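Workshop Notebook, Textile Care and Storage
Tilludlow Residence, Upper Floor
Sunday, July 8, 2018
Entry kept by Cempaka Wibisono

Purpose of the session: to settle the folding and packing order for outerwear before the residence closes its upper rooms, and to record the points on which the March procedure proved unclear. The procedure was written for the long table in the linen room. It has since been used mostly in bedrooms, on whatever flat surface is available, and several of its instructions do not transfer well. The present entry supersedes the March notes for padded jackets only. Knitwear, wool coats and bedding remain under the earlier text.

Material on hand: padded jackets, one bag per resident, acid-free tissue (two sheets per garment), cotton tie tape, and the Zukar storage boxes delivered last season. The Zukar boxes are 260 mm deep inside. A padded jacket folded in thirds and then in half will fit without pressure if it is the only garment in the box. Two will fit if the lid is leaned on, and this is not to be done. The March text said "two where possible," and that wording has been struck out.

Order of work adopted:

Clear the pockets first, with the jacket hanging or held up by the collar. Coins and keys left in a pocket will mark the outer shell once weight is placed on it.

Close the front fastening before laying the jacket down. An open front shifts during folding, and the lining works its way out past the hem.

Lay the jacket with the front to the bed and the back upward. Smooth from the collar toward the hem with the flat of the hand, without pressing hard. The air should leave through the hem.

Bring the sleeves in only after the body lies flat.

Fold each side to the center line, then fold the hem up to the collar. Tie once with tape. Do not tie tightly.

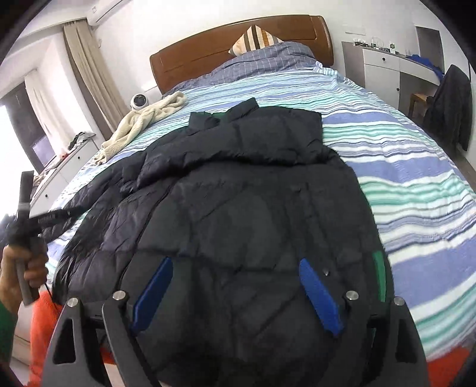
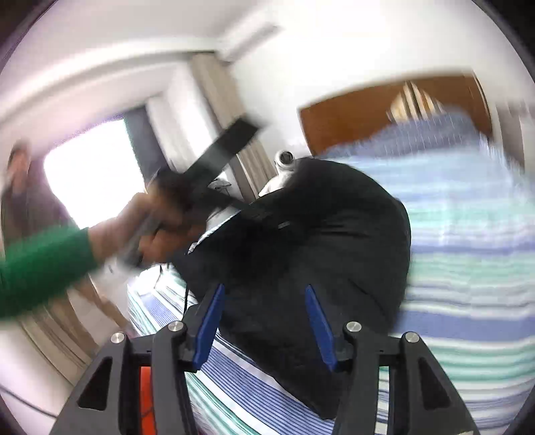

The question of the working surface took up most of the discussion and is not fully resolved. A bed has one clear advantage over the linen room table, namely that a large garment can be spread to its full width. It has two drawbacks. The mattress gives under the hand, so that a crease smoothed out in one place is liable to reappear in another, and anything else left on the bed is drawn into the work. The navy jacket on the striped duvet is a fair case: the body is spread out well and the collar points squarely to the headboard, but the left sleeve is still bunched near the edge of the mattress, and green lining shows along the right side of the lower body. Under the order of work given above, the lining would be tucked in and the sleeve drawn out straight before any fold is made. The cream fleece beside the pillow should also have been moved to a chair. Colleagues are asked to clear the bed down to the duvet before starting, and to leave the pillows where they are, as they serve as a stop for the collar end.

Bags. The residents' own bags are to be handled after the jackets and never at the same time. Soft black bags in particular are difficult to check by eye, and the inside must be felt along every seam. Each bag is to be emptied, shaken out over a sheet, wiped with a barely damp cloth and left open overnight. Straps are tucked inside. The bag is then stored flat on the shelf above the boxes. Nothing is to be stored inside a bag, including tissue. The March text permitted scarves and gloves to be kept there, and the result was that three pairs of gloves could not be found at the spring return. That permission is withdrawn.

Labels. The adhesive labels from Brophy lifted at the corners in the warmer rooms. The Nitero tie-on tags held, though the ink takes some minutes to dry and will transfer to pale linings if hurried. Tie-on tags are to be used from now on, attached to the tape and never pinned through the shell. Each tag carries the room number, the resident's initials and the box number. The first box in the new series is 307. The numbers run on from there without gaps, and a spoiled tag is entered in the register as spoiled.

Timing. A single jacket, from pockets to tag, took 13 minutes at an unhurried pace. The greater part of this went to smoothing. I do not consider that it can be shortened without a firmer surface. A folding board placed over the duvet was proposed. The linen room has one, but it is too narrow for a jacket laid out with its sleeves extended, and a wider one would have to be cut. I have asked for an estimate and will enter it when it arrives.

Points left open:

Whether a padded jacket should be aired before boxing if it has been cleaned within the month. Opinion was divided. Until this is settled, air it overnight.

Whether removable hoods are to be taken off. My own preference is to leave them attached and lay them flat along the back, under the final fold. A hood stored separately needs its own tag, and the register has no column for it.

Whether the fold at the hem should be padded with a roll of tissue. One of the two sheets could be used for this. To be tried on the next jacket and compared when the box is opened.

Register brought up to date and initialed. Remaining tissue returned to the linen room, lower drawer. The tape is running short, and a new reel should be requested before the next room is started.

C. W.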